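Toalhas de felpo que deixaram de absorver

Lavandaria doméstica, 17 de dezembro de 2018

Desde outubro que as toalhas cá de casa espalham a água em vez de a absorver. São de algodão, 546 g/m² segundo a etiqueta, lavadas a 40 °C com detergente líquido Sutik e amaciador em todas as lavagens. Máquina Gittins de 10 kg. A água da rede em Tirurholm é dura: o último boletim indica 168 mg/l de carbonato de cálcio. O problema é o amaciador, o calcário ou o próprio tecido?

hundgate_r
Amaciador. Deixe de usar e pronto.

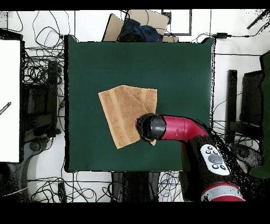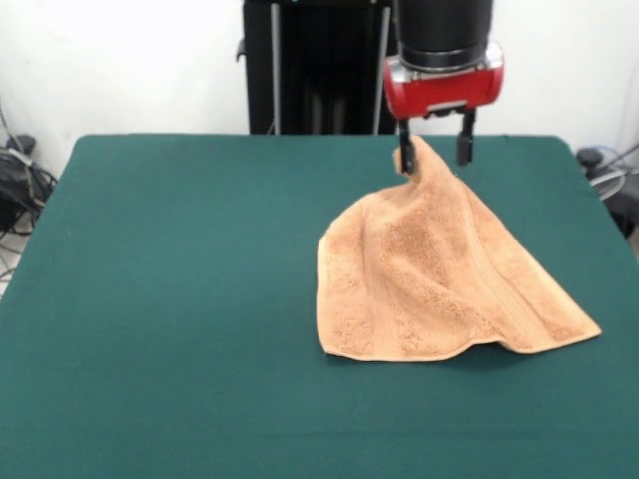
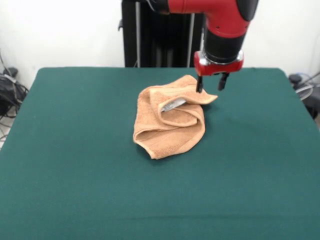
Felpo em tom alaranjado claro.

Bongani Rampersad
Moderador, secção Têxteis

A resposta anterior está certa mas incompleta. Os amaciadores correntes contêm tensioativos catiónicos que se fixam à celulose e deixam uma película gorda. Suspender o produto impede nova acumulação, mas não retira a existente.

Procedimento: uma lavagem a 60 °C, se a etiqueta o permitir, com metade da dose de detergente e sem amaciador. Depois, um segundo ciclo só com água e 50 g de ácido cítrico, previamente dissolvido, para o calcário. Não junte o ácido ao detergente, que é alcalino, nem a lixívia em caso algum. Confirme no manual da máquina se o ácido cítrico é admitido.

Carga: tambor a dois terços. Com felpo desta gramagem, um tambor cheio enxagua mal e o resíduo fica na base das argolas.

Para verificar, deite uma gota de água na toalha seca. Se desaparecer em menos de cinco segundos, o tratamento resultou. Caso contrário, repita apenas a primeira lavagem.

m_tiru
Comigo foi o programa rápido, enxaguava pouco. Mudei para o de algodão normal e melhorou ao fim de três ou quatro lavagens. Vinagre também usei, mas não notei diferença e a borracha da porta ficou com cheiro.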